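README - Ludus tray packing set
last touched September 20, 2021 (S. Fehr)

Quick version. Small packaged items, cardboard grid tray, light wood table. Items go in compartments, one per compartment. We wrote down which item went where, and in what order. That's the set.

Longer version below, written fast, will clean up later.

What's in the folder

sessions.csv - one row per session. 28 sessions.
placements.csv - one row per placement, 1,934 rows. Main file, start here.
items.csv - the item list, 24 kinds, with a short name and a size class for each.
notes/ - plain text, one per session, whoever was at the table wrote it. Quality varies a lot. Deividas writes full sentences, I don't.
pics/ - pictures of the table. No fixed naming before session 9, sorry.

Columns in placements.csv

session, step, item, row, col, facing, redo

row and col count from 1, starting at the back left corner of the tray as seen by the person facing it from the front edge of the table. Row 1 = back. Read that twice. The first draft of this counted from the front and two people already got burned.

facing is f / b / s / u. f = printed side to the front, b = printed side to the back, s = standing sideways, u = lying flat or can't tell.

redo is 1 if the item was taken out and put in again within the same session, otherwise 0. The second placement gets its own row, so step numbers keep going up. Don't sum rows per session and call it "items packed". It isn't.

The tray

Cardboard, partitions also cardboard. They slot together and they lean after a while. When a wall leans, the compartment next to it gets too tight for the wider packets and people start skipping it, which shows in the numbers. Swapped the whole insert in June. Sessions before and after the swap are flagged insert_a and insert_b in sessions.csv. If you're looking at how often a spot gets used, split on that flag first.

Trays came from Morin, items mostly from the Skindavon starter box plus whatever we had around the Viltport office. Nothing perishable. Packets stay sealed the whole time.

Table

Light wood grain top. There's a seam in it, so don't use the seam as a ruler, tray position wasn't fixed to it. Tray position was not fixed to anything. It went down where there was room.

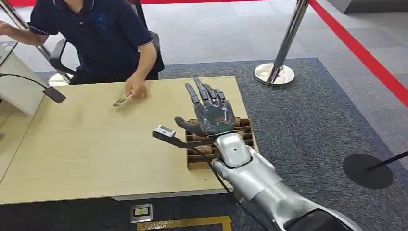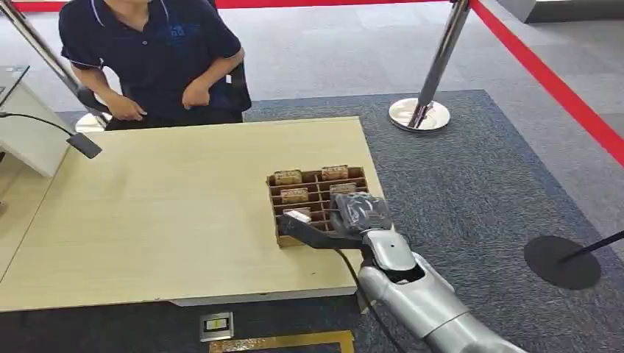
Can two items share one compartment?

Only by mistake. The rule is one item per compartment, and if a second one went in, both rows keep the same row and col and the later one has "dbl" in the session notes. There's no column for it in placements.csv yet.

How a session goes

1. Tray on table, empty. Check the walls, push them straight.
2. Items out on the table beside it. No order, don't line them up.
3. Pack. Whatever comes to hand first.
4. Stop when the tray is full or the items run out.
5. Write the notes right then. Notes written after lunch are useless, we tried.
6. Take everything out, items back in the box, start over or go home.

Step 2 was added after session 6. Before that the items came straight out of the box and the order was pretty much the order they'd been put away in. Sessions 1 to 6 are still in the files, just don't use them for anything about order.

Size classes

S, M, L. Going by width only. L means it touches both walls when it's in. Height ignored, a tall thin one is still S. Deividas wants a height column and he's probably right, see todo.

Known problems

- session 11, steps missing in the middle. Notes file got overwritten. Gone.
- short names in items.csv: "tan2" and "tan 2" are the same item. Fix pending.
- facing is shaky for plain white items, there's not much print to go by. Treat as u if it matters.
- session 19 used a borrowed tray with wider compartments. row/col still fine, fit is not comparible.
- a few redo values were filled in from memory. Marked with * in the notes, not in the csv.

Splits

None made. If you need one, split by session, never by row. Neighboring steps depend on each other too much (a full compartment is a full compartment).

Changes

v2 - fixed the row count direction, added redo, dropped the old "speed" column, we never agreed when to start the clock
v1 - first dump

Todo

height column
merge tan2 / tan 2
rename early pics
somebody reread the notes for 20 through 28, I only skimmed them

Who to ask

Shirley Fehr for the csv files and anything wrong in here. Deividas Lepik for items, trays, spare inserts. If you find a mistake send the session and step number, not a screenshot of a spreadsheet please.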